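The **Tolley Open** is a hard-court tennis tournament held each September at the Tridance Tennis Center. It has men's and women's singles draws of 32 players and doubles draws of 16 teams. The main court seats 4,000.

## History

The tournament began as a club championship with a single men's draw. A women's draw was added in its third year, when play moved from clay to hard courts. The clay courts at the old Ververidis Road site were later dug up, and the club now uses that land for parking and a practice wall.

Yayra Eshun won the women's singles title three times, the most of any player. Her second win, over Marites Mangubat, went to a third-set tiebreak and was stopped twice by rain. Mangubat won the title the next year without dropping a set. 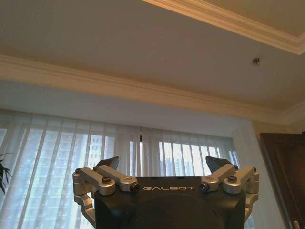 Attendance for the first final at the current site was 1,377. The main court was then a temporary stand on the east side only. Permanent seating on the other three sides was finished two seasons later, along with lights for evening matches.

## Format

All singles matches are best of three sets. Doubles matches use a ten-point match tiebreak in place of a third set. Qualifying takes place over two days before the main draw, and four places in each singles draw go to qualifiers. Wild cards are given out by the tournament director, with one in each draw kept for the winner of the club's summer event.

Day sessions start at 11 a.m. and evening sessions at 6:30 p.m.

## Courts

The site has 5 match courts. Court 2, known as Trorance Court after the street behind it, has 200 seats and is used mainly for doubles. The outer courts have no fixed seating. All five were resurfaced in blue with green surrounds, replacing the earlier all-green surface.

## See also

- Tiebreak rules in tennis
- Hard court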